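Filed under: Kids' Corner > How Stuff Works
91 shares | 9 comments

How I set up a robot's practice room

Hi, I'm Vikas Mishra! I look after a robot called Uretti. She's one big arm bolted to a stand, and her job is tidying up. Before she touches any real furniture (some of it is my favourite!), she gets to practise in a pretend room inside the computer.

So my first job of the day is building that room. I pick a colour for the walls, a grey one this time, and then I add furniture. Each thing needs a size and a weight typed in, even the cactus. If I forget the weight of a notebook, it can float off like a balloon!
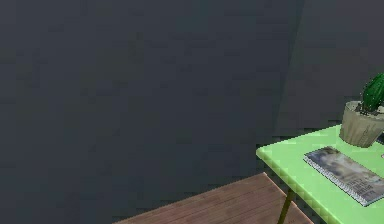
Checking her eyes

Next I look through Uretti's pretend camera. A green table and a plain wall are easy to tell apart, so they're a good start for a beginner. Then I move the camera a tiny bit and look again. I do this a lot. My record is 201 goes before lunch, and I needed a big sandwich after that.

Looking after the real arm

On Monday I do the real Uretti. I wipe her camera with a soft cloth, tighten her bolts and listen while she bends her elbow. A squeak means she needs grease. A clunk means I turn her off and ring my friends at Canmont, who make her spare parts.

Then it's back to the computer for more practice!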